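3.2. Matériel de cuisine et durée de vie déclarée

Le second volet de l'enquête Radwan porte sur le renouvellement des ustensiles dans les ménages de Skirnham. Le questionnaire, établi par Soliman et El Fassi, a été administré en décembre auprès de 104 foyers ; il a permis de recenser 3 854 objets, répartis en 19 catégories d'usage. Les appareils électriques, traités dans la section 3.1, n'entrent pas dans ce total.

Les récipients métalliques se distinguent nettement du reste de l'inventaire. Alors que les répondants datent sans difficulté l'achat d'une poêle ou d'une planche à découper, ils ignorent le plus souvent l'origine de leurs bols et saladiers en acier inoxydable (fig. 2). Plusieurs les rattachent à une installation en couple, à un héritage ou au départ d'un colocataire. Ce flou avait déjà été relevé par Kabbaj et Badawi dans leur étude sur Clurnen, où les auteurs proposaient de parler d'objets « sans date ».

La notion appelle toutefois une réserve. L'absence de date déclarée ne permet pas de conclure à une longue conservation : certains récipients ont pu être acquis récemment sans que l'achat ait marqué les esprits. Zaki suggère de croiser les déclarations avec les tickets de caisse conservés par les ménages, méthode dont le coût demeure élevé pour un échantillon de cette taille. Nous avons donc retenu une variable à deux modalités (date connue, date inconnue), en excluant de l'analyse les estimations fournies après relance de l'enquêteur. Les écarts entre catégories sont discutés dans la section 4.
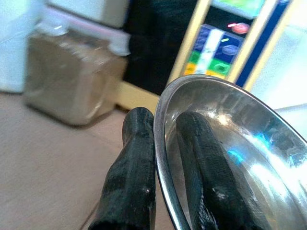

Figure 2. Bol en acier inoxydable, saisi par le bord.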